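Subject: Re: [praseck-users] Glare patch picked up as a marker stroke
From: Tobias Hutchins
To: praseck-users list

Anika Thibodeaux wrote:

> The circle fitter in the February release works well on our plain mat. On a whiteboard it keeps adding a phantom segment away from the drawn line. Has anyone else had this? I have turned the edge threshold up to 79 and it makes no odds. I am also unsure whether to fit from the wrist camera or the fixed one. The docs say either.

Hello Anika,

Yes, we had the same thing and I think I know where it comes from. The fitter looks for edges first and only asks afterwards whether the pixels inside are darker than the board. A reflection of a light has very strong edges, so raising the threshold takes away your faint ink and leaves the reflection where it was.

Close in, the wrist view can have hardly any useful content, and the reflection is then the strongest thing on the board.

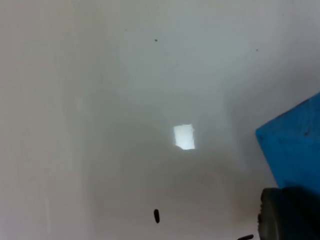
*Wrist camera, close over the board. Bright reflection near the middle, blue object at the right.*

With a view like that the fitter should return nothing. Ours returned a circle with a confidence high enough for the planner to accept it. There are two changes in my branch:

1. `reject_bright` runs before the edge step. It masks anything brighter than the local board level and grows the mask by a few pixels.
2. `min_arc` is now in degrees of arc covered, no longer a count of edge pixels. I have it at 60. A short dash can't pass for part of a circle any more, however dark it is.

The second one needs some care with hand-drawn targets. Our circle is more of an oval, and the pen line is patchy down one side. If you demand one unbroken arc you lose that side completely. I let the fitter join pieces across gaps as long as they agree on the same curve. 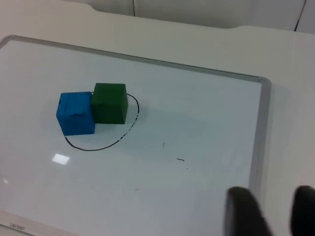 I also stopped using a true circle as the model. An ellipse with a loose limit on the ratio of its axes gives a much better centre, and the place planner only wants the centre and a rough inside/outside test.

The inside/outside test has its own problem once there are cubes down. A cube standing on the line hides part of it, and from a low angle it hides board behind it as well. I now pass the cube masks to the fitter so it treats those pixels as unknown. Before that it read them as "no ink here" and marked the fit down.

As for which camera, I would fit from the fixed one with the arm out of the way, and keep the result. Then use the wrist camera for the cube pose only. The settings I am running:

 circle.source: fixed
 circle.model: ellipse
 circle.reject_bright: true
 circle.min_arc: 60
 circle.max_age_frames: 300
 wrist.use_for: cube_pose

`max_age_frames` is how long a stored fit stays valid before the planner asks for a new one. If the board gets knocked you will want it shorter. There is no check for that yet and I would welcome a patch.
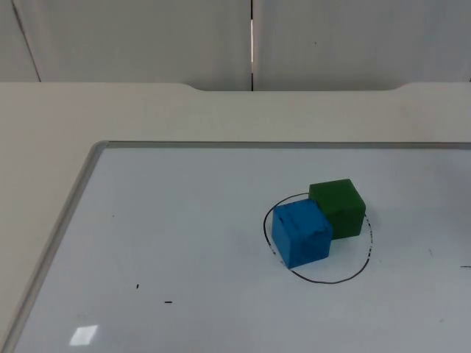 Mei Whitfield asked off-list whether the stored fit should be dropped as soon as a cube mask touches the line, as the target may have been covered by then. I would keep it. The line hasn't moved, and a fit made before the cube went down is normally the better one. What should be worked out again is the free space left inside, and that is cheap enough to do on every plan.

Two things are still open. Dark specks on the board sometimes come through as very small cubes when the colour step is switched off, so leave it on for now. And the ellipse code falls over if it is given fewer than five points, which I will fix before I ask Sérgio Cunha to merge.

The branch is `whiteboard-fit`. If you can send me a short log from your board with the old settings, I will run both versions on it and post the difference to the list.

Regards,
Tobias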